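Chapter 4
Reach, Height and the Seated Worker

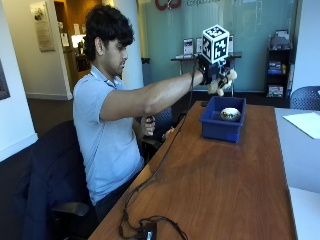 Figure 4.1 Seated work with the right arm stretched straight out over a long wooden table.

Most of the work people do with their hands is done at a flat surface. Kitchen counters, checkout stands, sewing tables, repair benches and school desks have little in common in what they are used for, but they all set the same limits on the body. The person can reach only so far. The surface is either at a good height or it is not. The eyes have to be able to see what the hands are doing, and the legs have to go somewhere.

Chapter 3 dealt with standing and walking. In this chapter we turn to sitting, and in particular to sitting at a table or bench for a good part of the working day. We look first at how far a seated person can reach in comfort, then at the height of the work surface, and then at the position of the head and neck. The last section covers floor plans with several people at one table.

What you should know after reading this chapter

The difference between the near reach zone and the far reach zone
How elbow height is measured and why it is used to set table height
What happens in the shoulder when the arm is held out without support
How to sketch a simple reach map for a seated task
When a change in layout is a better choice than a new chair

Key terms

near reach zone, far reach zone, elbow height, static load, line of sight, thigh clearance, reach map

4.1 A bench in Skodgate

The mail-order seed company Retamal packs its orders in a low brick building in Skodgate. For years each packer sat at a table with the seed drawers along the back edge, the envelopes to the left and the order slips pinned to a board at eye level. The layout had been chosen because it looked tidy and left the middle of the table open.

In December, when the spring orders begin to come in, packers reported sore shoulders and stiff necks. The company replaced the chairs. The complaints went on. A second review looked at the table instead and found that the most common seeds were kept in the drawers farthest from the packer. On a busy day one person might reach to the back edge 94 times in an hour, lift the arm to open a drawer, and hold it there while picking out a packet.

The drawers were then put in a new order. The 12 best-selling kinds were moved to a rack close to the packer's right hand, and the back drawers were kept for kinds that sold slowly. The table and the chairs stayed as they were. Reaches to the back edge fell to two or three for each order sheet, and the shoulder complaints dropped over the following weeks. The neck complaints did not, for reasons we come to in Section 4.4.

We will return to the Skodgate bench several times. It is a useful case because nothing about it was unusual. The loads were light, the room was warm and well lit, and the people doing the work were healthy.

4.2 Two zones

Sit at a table with your upper arms hanging at your sides and your elbows bent. Keep the elbows where they are and swing your forearms over the surface. The area your hands cover is the near reach zone. Work in this zone asks little of the shoulder, as the upper arm hangs from the joint and needs almost no effort to stay there.

Now straighten one arm and sweep the hand across the table without leaning forward. The outer curve marks the limit of the far reach zone. It is much larger than the near zone, and everything in it can be touched, but the cost is higher. The weight of the whole arm has to be held up by the muscles of the shoulder and upper back. Anything held in the hand or worn on it adds to that weight, and it adds the most when the arm is straight.

A short reach into the far zone does no harm. People stretch for the salt or the telephone all day long. The trouble comes with reaches that are repeated many times or held in place. A muscle that tightens and relaxes gets fresh blood each time it lets go. A muscle that stays tight gets less, and it tires quickly even when the load is small. This is called static load, and it explains much of the discomfort reported in seated jobs that look easy from the outside.

Beyond the far zone the person has to lean, twist or get up. Getting up now and then is often a good thing. Leaning and twisting from a chair are not, and a layout that calls for them every few minutes should be changed.

4.3 Whose reach?

Reach differs a great deal from one person to the next. A survey at the Mumitar clock works in Litley measured 62 bench workers and found that the parts tray, set at one fixed distance for everyone, lay outside the far zone of nearly 12 of them. Those workers had been sitting on the front edge of the seat to do their jobs, which left the backrest unused.

The usual rule is to place things within the reach of the smallest user and to leave room for the largest. Reach limits are set by short arms. Clearances, such as the space for the thighs under the table, are set by long legs and broad bodies. A designer who works from the average will leave out people at both ends.

Before you go on

Choose a table where you often sit – a desk, a kitchen table or a workbench – and mark your near and far zones on it with string or tape. Write down the objects that fall in each zone. Keep your notes, as you will need them for the reach map in Section 4.5.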